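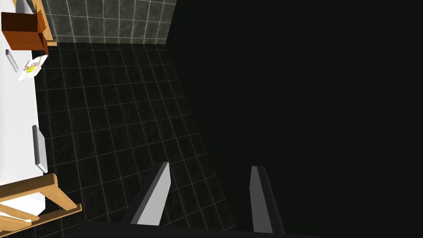
Morer two-arm build: frequently asked questions

Morer is a two-armed robot being built in the shared workshop in Koltville and, for the software half, on a desk at home. The mechanical work is by Pieter Molefe. The control code and the simulated room are by Stella Kioko. This page collects the questions that arrive most often by email and at the bench. Build notes, drawings and the parts list are kept on separate pages.

Last revised September 1, 2018.

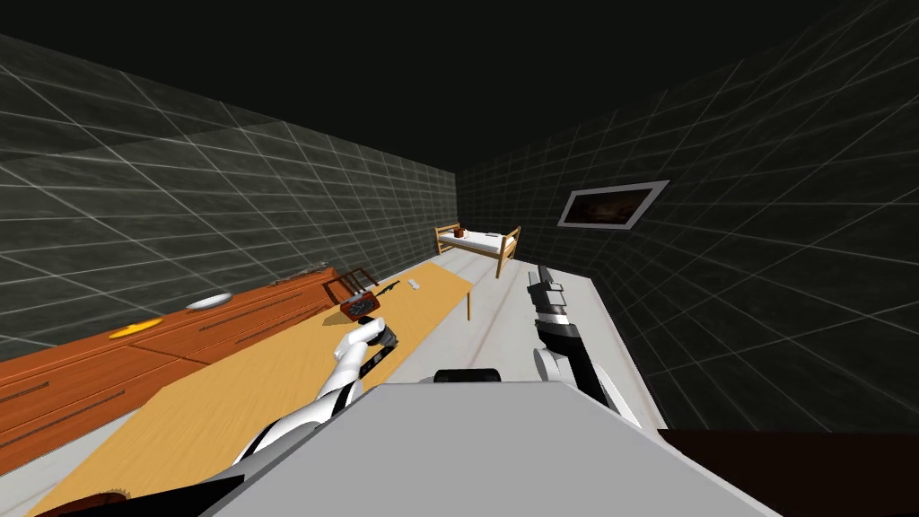
Reading time: 6 minutes

Answers refer to the current build unless an older one is named. "Room" means the simulated room. "Workshop" means the real one.

GENERAL

What is Morer meant to do?

Pick up light household objects from a table, move them, and put them down where it was told to. The objects are things like a clock, a cup or a plate. It isn't meant to cook, carry shopping or work near people without someone at the stop button.

Is there a finished robot I can come and see?

No. The real torso and the left arm are assembled. The right arm is complete to the elbow and is waiting for wrist bearings. You are welcome to look at what there is during open bench hours.

Why two arms?

Large objects. A ball is too wide for one gripper and has to be held between both. Most other tasks on the list could be done with one arm, and the code runs them that way.

Do you sell kits?

No. The drawings are free to download and the parts list gives ordinary suppliers. We don't have the time to pack and support kits.

THE SIMULATED ROOM

Why simulate a bedroom and not the workshop?

The workshop layout changes every week. A fixed room with a table, a long run of drawers and a bed gives the planner the same obstacles each time, so results from August can be compared with results from now. It also has a gap between table and wall that the right arm must work in without touching either.

What software does it run in?

Ramley, our own wrapper around an open-source physics engine. Ramley loads the room, places the loose objects, steps the physics and writes the log. The motion planner talks to Ramley and to the real motor controllers through the same interface, so the planner doesn't know which it is driving.

Is the room accurate?

The table and the drawers are to the right size. Masses are weighed for objects we own and estimated for the rest. Friction is the weak point. Gripper pads in the room hold better than the real rubber does, and a grasp that passes in simulation can still slip on the bench.

The ceiling looks black. Is that a fault?

There is no light aimed at it. Shadows are also harder than in a real room. The vision code has to cope with poor light anyway, so this has been left alone and is low on the list.

Why do the walls bend and the ball look like an egg?

Wide lens model on the body view. The simulated lens is matched to the real one, distortion included. Straight lines are recovered in software before any distances are measured. If you are using your own camera, run the calibration script first. Using our values with another lens will put every object in the wrong place, and the errors are worst near the edges.

Can I move the furniture?

Yes. Edit the layout file and restart Ramley. Loose objects can be moved while it is running, but furniture can't, and trying it will crash the physics step.

HARDWARE

How long are the arms?

Each fully extended arm measures 100 cm from shoulder axis to fingertip. Usable reach is shorter. The planner refuses targets close to full extension, where a small error at the shoulder becomes a large one at the fingers.

Which motor controller do you use?

The Gounder board, designed by Pieter for an earlier project and now on revision 3. It drives one joint, reads one encoder and has a hardware current limit. Revision 2 boards will run but do not report temperature. Don't mix the two on the same arm.

What are the grippers made from?

On the real arm, machined aluminium fingers with rubber pads glued to the inner faces. Printed fingers were tried first. They were stiff enough when new and crept out of line after some weeks under load. The printed version is still in the drawings folder, marked as withdrawn.

Can the gripper pick up a knife?

In simulation, some of the time. A thin object lying flat leaves very little for the fingers to close on. The current method lowers the open fingers until the tips touch the table, backs off slightly, then closes. On the real arm this is only attempted with a wooden dummy. Please do not try it with a real blade.

How heavy an object can it lift?

The wrist is the limit, not the shoulder. Empty cups, plates and small plastic items are fine. Full cups are not allowed in the workshop at any weight.

Why are there cameras on the wrists as well?

The body camera loses sight of an object once the gripper is over it. The wrist view looks along the fingers and covers the last part of the approach. It is used only for that. With the arm raised and pointing away from the table, it will show floor and furniture and nothing of use, and the code ignores it in that state.

RUNNING IT

I get a fault when both arms start together. What is wrong?

Most likely the supply. Both shoulders pull high current at the start of a move, and a bench supply will drop its voltage and reset the controllers. Set arm_start_delay in the settings file to a non-zero value, or fit a larger supply. The delay is only applied from rest.

What does error 114 mean?

Encoder and motor disagree about joint position. Power down, turn the joint by hand through its full travel and feel for a tight spot. If it moves freely, check the encoder plug, which is easy to push in at an angle. If the plug is good, the magnet on the shaft has probably come loose. Do not clear the error and carry on.

What does error 11 mean?

The planner could not find a path. Usually the target is out of reach or the elbow would pass through the table edge. Move the object nearer and try again. If it happens with an object in the middle of the table, the table height in the layout file is wrong.

Why does the left gripper stop above the object and wait?

It is waiting for the vision code to confirm the position from the wrist camera. On a slow computer this can take several seconds. Lower the camera resolution before you touch the timeout. With a shorter timeout the arm simply goes home without trying.

Can I drive the arms by hand?

Yes, from the keyboard or a game controller. Manual mode applies the joint limits but does not check for collisions between the arms. Practise in the room first.

Does the robot remember where it put things?

Only until Ramley or the planner is restarted. Positions are not saved to disk. Stella has a branch that does this and it is not ready to merge. It confuses small white objects with one another and then plans a grasp on the wrong one.

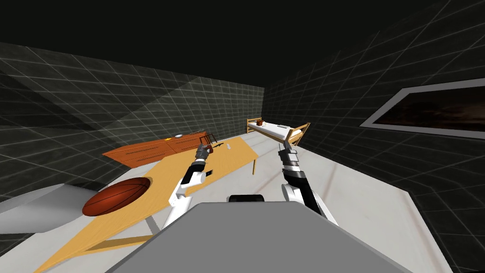
SAFETY IN THE WORKSHOP

Who may power the arms?

Anyone who has done the short induction with Pieter. A second person must be in the workshop whenever the motors are live, and one of the two holds the stop button. Simulation needs no induction and can be run on any of the shared computers.

Where should I stand?

Behind the torso, or outside the tape on the floor. The tape marks the full reach of both arms plus a margin. Chairs and bags must be outside it too.

What happens when the stop button is pressed?

Motor power is cut and the arms drop slowly against the gearbox friction. The shoulder has a brake and the other joints do not. Anything held in a gripper will probably be let go. Keep the foam mat on the table during tests.

HELPING OUT AND COPYING THE DESIGN

Under what terms may I use the drawings?

You may copy, change and build them, including for sale, provided the changed drawings are published under the same terms. The code has its own licence, stated at the top of each file.

I found a mistake in the drawings. Where do I send it?

To the drawings mailbox listed on the contact page, with the sheet number and revision. A photo of the part next to a rule saves time. Code faults go in the issue list with the Ramley log attached. Reports without a log are closed after two weeks.

What do you need most?

Someone with access to a lathe who can turn the wrist spacers for the right arm. The drawing is sheet W-3, and the material is on the shelf in Koltville. After that, friction measurements on rubber pads against wood, painted metal and glazed pottery. The test method is in the notes folder, and results should be sent as a plain table with the room temperature given.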